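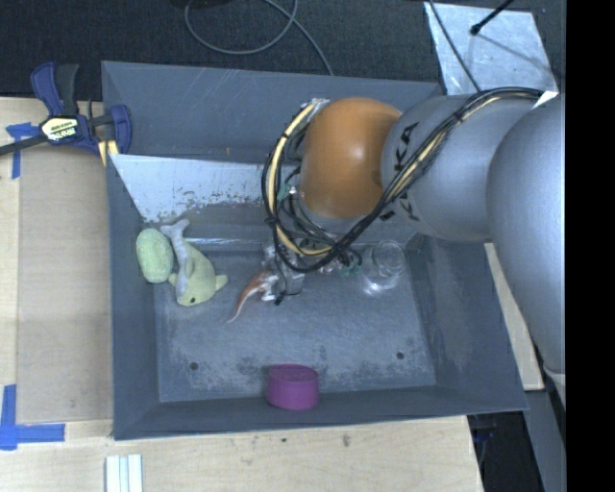 From: Wael Helmy
To: bin-picking list
Date: 27 Jul 2024
Subject: Re: how many more of these do we need

Boonmee Nuchit wrote:

> We are at 273 grasps on the soft toys and the curve has gone
> flat. Before I ask Sidstead for another week of bench time, can
> somebody tell me whether more of the same will help, or should
> I be changing what goes in the bin? Also, what do people do
> about the clear cup? Our depth data says it doesn't exist, and
> the arm is inclined to agree.

Boonmee,

Change what goes in the bin. We spent most of May learning this at Dorneo, at a pace I would call stately. Our first 2000 grasps used the same 15 objects, and by the end the model was superb at those 15 objects. Then I put in a different stuffed animal and it went for the wall.

What we do now is keep the count low and the mix ugly. A handful of things at a time: one plush toy, one hard figure with a tail or legs that stick out, one plain cylinder, one fuzzy lump that gives the gripper nothing obvious to hold, one transparent thing. Swap two of them every nine grasps. It's tedious, and I've stopped pretending to the interns that it's training for anything.

Placement matters more than I wanted it to. If you drop everything in the middle you get a model that has never met a wall. Lean something against the side. Put the cylinder right up against the near edge where the fingers have to come in at a bad angle. Leave two things touching. My hand kept spacing objects out politely, like place settings, so Kaewmanee wrote a script that calls out positions and I do as I'm told.

On the clear cup: keep it in. We pulled ours for a while and the numbers looked wonderful, right up to the demo. Depth alone won't get you there, at least it didn't for us. We label those grasps by hand from the color view, going by the rim and whatever glints the lights give us, and we log the misses too. Please log the misses. Half the sets I've been sent over the years contain only triumphs, and a model raised on those has a very high opinion of itself.

Two smaller things.

Clamp the bin and tape the table. If the bin creeps during a session, every pose you recorded after that is a little bit fiction, and you won't notice until you try to merge two days.

Don't clean the bin floor between sessions or swap in a new one. Scuffs are fine. We replaced ours halfway through a run and the segmentation sulked for two days. It had apparently grown fond of the scratches.

I can send the position script and the object list from the Wivon runs if you want them. The list has some entries that just say "green thing," which made sense to me when I typed it.

How are you scoring a grasp that lifts two objects? We call it a failure, Kaewmanee calls it a bargain, and the labels currently say both.

Wael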